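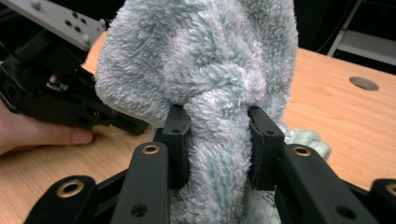
The blue and white towel, twisted up over the table.

24 Apr 2023

Slept badly, woke at the hour when the garbage truck has opinions, and lay there composing letters to the landlord. They were excellent letters. By breakfast I couldn't remember a line of any of them, so the landlord is safe for another month.

The subject, as it has been since we moved to Nollanmont, is the hot water. We have it from whenever the boiler wakes until whenever Mrs. Đỗ downstairs runs her bath, and after that we have a memory of it. Mrs. Đỗ is a lovely woman and I wish her every happiness except this one. She bathes like a Roman. I can hear the taps go on through the floor while I'm still hunting for my slippers, and by the time I've found the second slipper it's over.

So I have become a person who swims. I want it on the record that this is not fitness. I bought the twelve-visit card at the public pool because the twelve-visit card comes with showers, and the showers there are so hot and so endless that I came out of the first one feeling like I'd gotten away with something. The swimming is what I do so the woman at the desk won't think I'm only there to wash. I don't know why I care what she thinks. She has never once looked up.

Today was visit eleven. I had the slow lane, or I had a share in it, along with a man who does backstroke with his eyes closed and a lady in a flowered cap who stops in the middle to adjust the cap. The etiquette sign says to pass on the left. I have never passed anybody. I have been passed by a boy eating something, which I'm pretty sure is against a different sign.

I did my laps. I'm not going to write down how many, as last week I wrote down how many and then spent the evening admiring the figure. Halfway through I got water up my nose and had to hang on the rope and cough, and the backstroke man sailed by and hit me on the ear with great serenity. He said sorry to the ceiling.

Nanami Tanabe was in the fast lane, naturally. She swims the way other people fill out forms, quickly and with no visible feeling, and then she gets out and is dry. I can't account for it. I'm damp until lunch. She asked if I'd thought any more about the open water thing in August and I said I was thinking about it all the time, and that's true, I think about it with dread. It's a swim across the reservoir. There are people in kayaks whose job is to watch you. I asked whether the kayak people ever have to do anything and she said "hardly ever," and I have been turning that "hardly" over in my mind all day.

The fee includes a cap and a banana. I'm trying to decide if I would cross a reservoir for a banana.

Locker 667 again. I always try for it. It's on the end and has the hook that isn't bent, and I was so pleased to find it free that I put my coin in, shut the door and only then noticed I was still holding my shoes. It takes your coin every time you open it. I carried the shoes into the showers like a lunatic and set them on the ledge with the shampoo, where they got exactly as wet as you'd expect. Walked home squeaking. A dog on Ikar Street was very interested in me.

Bought bread and a lemon on the way. Meant to buy light bulbs, which is why we're eating dinner by the lamp from the bedroom.

Afternoon: work, such as it was. I'm still proofreading the manual for Virnudix, which as far as I can tell is a program for people who schedule other people's dentist appointments. I've had it for three weeks and I could now probably schedule a dentist appointment for anyone in the country. Whoever wrote chapter four believes that a semicolon is a kind of comma you use when you're upset. I fixed them all and then found a note at the front of the file asking me please not to change the semicolons. Put half of them back. Couldn't remember which half. I've decided that this is what they call a judgment call.

Called Mother. She wanted to know if the apartment was warm, if I was eating, and if I'd heard that my cousin is getting divorced. Yes, yes and no. She told me the whole thing, and it took so long that by the end I felt I should be getting some part of the house. Apparently it was about a boat. She said it wasn't really about the boat, and then talked about the boat. When I mentioned the reservoir she went quiet and said, "You were never a strong swimmer, dear," in the voice she uses for bad test results. I've been annoyed ever since and have more or less decided to enter.

She's right, though. I learned late. I was the one in the shallow end with the little kids, holding a foam board and being told to blow bubbles by a teenager with a whistle. I remember the smell of that pool better than I remember the whole of fourth grade. I remember the day I let go of the board, too, and swam the width, and stood up at the other side to find that the teenager had been looking at the clock. It did take a bit of the shine off. I did it again so she could see and swallowed a pint of the pool.

Sayaka Hayashi came by at six with soup. She'd heard about the boiler from her brother, who looked at it last winter and said it was a fine old boiler, in a tone I've since come to understand. She took off her coat, felt the radiator, and put her coat back on. We ate the soup. It was very good, something with ginger and a lot of pepper, and I had two bowls and then pretended to be thinking about whether to have another until she just poured it in.

She thinks I should talk to Mrs. Đỗ. Go down, knock, bring something, and suggest that we take turns, her in the morning and me at night or the other way around. I said that was an interesting idea. I've had that idea every day since we moved in. The trouble is that I'd have to stand in the woman's doorway and discuss her bath, and I don't see a way to start the sentence. "I couldn't help hearing you" is out. Sayaka says just say hello and mention the boiler. She has always been able to do that kind of thing. In college she once asked a professor to turn his grade book around so she could read it, and he did.

Promised I'd go down tomorrow. I promised it while washing the bowls in cold water, so I meant it at the time.

And there is the matter of the card. One visit left. If I fix things with Mrs. Đỗ then I have hot water at home and no reason to buy another card, and if I don't buy another card then I'm not swimming, and if I'm not swimming I'm going to have to be fetched out of a reservoir in August by a person in a kayak. If I don't fix things, I keep the pool, keep the showers, and keep lying awake writing to the landlord. I explained all this to Sayaka and she said I could also just swim because I liked it. I told her that wasn't how I'd been raised.

Do I like it? There is a bit, near the end, when I've stopped counting and my ears are full and the clock on the wall is just a white blur, and I'm not thinking about semicolons or boats. It lasts maybe half a length. Then the flowered cap stops in front of me and I get a foot in the ribs.

Still need light bulbs. Shoes are on the radiator, for all the good that will do them. Lemon for tomorrow, for the fish. Taps are going downstairs again, at this hour, a second bath. I may have to start setting an alarm.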